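So Tustance is paying a $2,000 "stay bonus" to new site hires and my whole feed is treating it like somebody solved the labor shortage. I read the terms. I have some problems with the terms.

For anyone who doesn't follow this stuff: Tustance is a general contractor, mostly schools and mid-rise apartments. They've been short on carpenters and laborers for years, same as everybody who builds schools and mid-rise apartments.

The headline is that you get $2,000 for staying. Staying means 1,460 hours on a Tustance site. That's the number in the fine print. The press release says "less than a year," and sure, if you work every week and it never rains.

It rains. It also snows. Anyone starting in December is going to spend a good piece of that first winter getting texted before sunup not to come in. Those hours don't count. I checked, because I wanted to be wrong about it.

Travel time doesn't count either. Neither does the safety class, which you have to take before you can set foot on the site. So you are doing things Tustance requires, on a schedule Tustance sets, and the clock on the bonus is stopped.

Also, and this is the part that bugs me most, the hours reset if you have a gap between projects. Page four. Your job wraps up, the next one isn't ready for bodies yet, you get sent home for a few weeks. Back to zero.

Who decides when the next job is ready? You'll never guess.

21 comments

Several people have sent me the Trorkov report as a gotcha. Yes, I've read the Trorkov report. I read it twice and I still can't find what people say is in it.

Trorkov is a consulting outfit. They surveyed contractors and asked whether bonuses help with retention. The contractors who pay bonuses said yes. That's the finding. There is a very nice chart of it.

They didn't survey anybody who had left. I don't know how you write a report on why workers leave and only talk to the people they left.

The report also says the schemes covered in it reached roughly 1,000 workers. Reached. I've been staring at that word. Does it mean they got paid? Does it mean they got the email? I wrote and asked and got a reply thanking me for my interest in the future of construction.

Roel Van Hecke wrote the introduction and I want to be fair to him, he's careful. He says in his second paragraph that the data is early and self-reported. Then everybody skipped his second paragraph and went to the chart.

If you only read one page of that thing, read his. It's the least excited page in it.

Let me say what I think would be decent evidence, so I'm not just throwing rocks. Take two crews on similar jobs. One has the bonus, one gets the same money spread through the hourly rate. Look at who's still around when the job closes out.

You could do that pretty cheaply. Contractors run similar jobs side by side all the time. My guess is it hasn't been done because spreading the money out doesn't give you anything to put on a banner.

And a banner is a lot of what this is. I drove past one on Thursday's job... sorry, last job's fence, whatever, the one by the water tower. $2,000 in numbers as tall as a person. The hours are not on the banner.
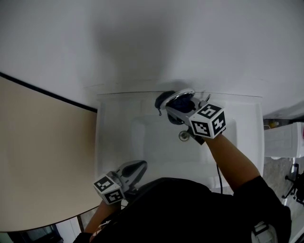

At the sink, a gripper in each hand.

Okay, the app. I got a bunch of replies saying the hours problem is solved because of Irnano, so let's do Irnano.

Irnano tracks your hours by phone location. You walk on site, the clock starts. You walk off, it stops. The pitch is that workers can see their own running total and nobody can fudge it.

I like the idea of workers seeing their own total. I mean that. I spent years filling out paper time cards for a super who rounded in one direction.

But the lunch truck parks across the street. If you go get a burrito you've left the site. Your break was paid, under the contract, and the app has you down as gone. Multiply that by a whole job and tell me how many burritos there are in 1,460 hours.

And there's no signal in a basement. Plumbers, electricians, anyone doing anything below grade, good luck. The help page says to "step outside periodically." I laughed out loud at that and then I was kind of mad.

There is a dispute button. It sends a note to the site office. The site office is the people who'd be approving the bonus. I'd love to see how many disputes get settled for the worker. I asked Irnano and they said that's customer data. The customer being the contractor.

34 shares? No idea, the counter on my end says 21 and has said 21 all night

Somebody's going to say I hate bonuses. I don't. I got one once, from Okoth, back when I was still swinging a hammer, and I bought a truck transmission with it.

The Okoth one worked like this. You finished the job, you got an envelope. The job had an end date and if the job ran short of work before that, they'd find you something, sweeping or moving material or whatever, and you got your envelope anyway.

It was less money. Quite a bit less. Nearly everyone on my crew stuck around for it, and I've thought about why, and I think it's just that we believed it was coming.

That's one crew and one guy's memory, so don't put it in a chart.

Okoth doesn't do it anymore, by the way. They stopped when they started using temp labor for cleanup, because then there was nothing to put you on in a slow week. I don't have a villain for that part. It made sense on paper.

Back to Tustance. Their people did answer me, and I'll give them credit for it, most don't. They said the reset rule is there so that someone can't work a few weeks, vanish for a season, and come back to collect.

Fine. Then write the rule so it only hits people who vanish. A layoff isn't vanishing. You have the layoff paperwork, you're the one who filled it out.

They said they'd "look at the language." I've been in this business long enough to have heard a lot of people say they'd look at the language.

I also asked how many people have been paid so far. The answer was that the program is still in its first cycle. Which may be perfectly true! It's also what you'd say if the answer was four.

A question I keep getting from younger folks: should I take the job? I mean, maybe. Look at the hourly. If the hourly is good without the bonus, take it, and if the $2,000 ever shows up, great. If the hourly only looks good once you add the bonus in, it isn't a good hourly.

And Tustance's hourly is okay! It's middle of the pack for our area. I know people there who like it. The supers are mostly decent and they don't cheap out on scaffolding, and I'd take good scaffolding over a bonus any day of the week.

Things to ask before you sign, since people want a list:
- do rain days count
- do training hours count
- what happens to my hours if YOU lay me off
- who settles it if the app is wrong
- is it taxed as a bonus, and do I get the rest in one check
Get the answers in an email. A guy telling you in a parking lot is not an answer.

On the tax one, a few of you were surprised. Yes, they hold back tax on it. No, you are not getting $2,000 in your hand. You weren't ever getting $2,000 in your hand.

18 replies hidden? The site hides them, I don't. I can't turn it off.

Somebody with a contractor logo for a profile picture says I'm "discouraging people from entering the trades." I've talked three of my own relatives into the trades. One of them still speaks to me.

What discourages people is getting most of the way to a check and having it reset. They go home and tell their cousins. You can't buy a banner big enough for that.

And the thing I'd want to know if I were running Tustance is when people quit. If they mostly quit in the first month, a bonus at the far end of 1,460 hours isn't touching it. A first-month quitter isn't thinking that far out. He's thinking his boots hurt and the foreman hasn't learned his name.

I've watched it happen. New guy gets handed a broom, stands around, gets yelled at for standing around, doesn't come back after the weekend. What would have kept him was somebody showing him how to do something.

You could pay a journeyman a bit extra to do that. It'd cost money and it'd slow the journeyman down and the schedule people would hate it. I'd still like to see it tried next to the bonus, same kind of job, and counted honestly.

Trorkov says there's a follow-up report coming. I asked if it'll include people who left. "Scope is still being finalized." Okay.

I'm going to keep a copy of the terms as they read tonight, in case the language does get looked at. If you've been through the Tustance program and got paid, I want to hear from you, seriously, my messages are open. Same if you got reset. Tell me how many hours you had.

Edit: two people have written already, both resets. That's two people. Don't run with it.

Muting this for a while, I've got a bid due and I haven't started on the concrete.

1,460 likes, come on, that can't be real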